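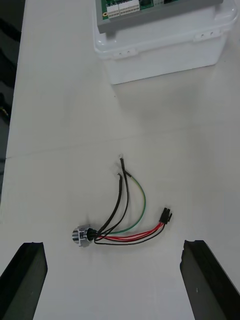

Grasp planner keeps choosing the wires instead of the connector

Posted by Posteda, 30 April 2020

I'm trying to get our arm to pick up a short wiring harness and bring it over to a plastic enclosure with a circuit board on top. The harness has a small silver metal connector at one end, lying on its side, with a rubber boot and several wires coming out the back. The table is white.

The planner gets depth from the wrist camera and scores grasp candidates. I ran it 377 times in simulation with no trouble, but on the real table the top candidate is nearly always on a loop of wire. If I filter those out it picks the black plug at the other end. Is this a scoring problem or a depth problem? I've already redone the hand-eye calibration.

Leung

Probably depth. Shiny metal cylinders come back full of holes, so there's hardly any surface left to score. Save the raw cloud and look at it before you touch the weights. I'd segment the connector in the colour image first, fit a cylinder to whatever points survive inside the mask, and only sample grasps across that axis. The wires can then go in as soft obstacles with a small cost.

Also average a few depth images before you plan. I use 7. Go past that and you're just waiting.

Grarnura

had the same thing, turned the exposure down and it was fine

Yi-chun Tsai

Agree with Leung on the mask, but check your simulated harness too. If the wires are rigid meshes there, the planner has never had to deal with one springing up between the fingers. Ours was like that for months. We labelled 50 real images by hand, three classes (metal body, wires, plastic plug), and that was enough for a usable mask on one type of harness.

Keep the approach slow for the last bit, and stop on a jump in finger current - a wire caught under a fingertip shows up there well before you'd see it in the cloud.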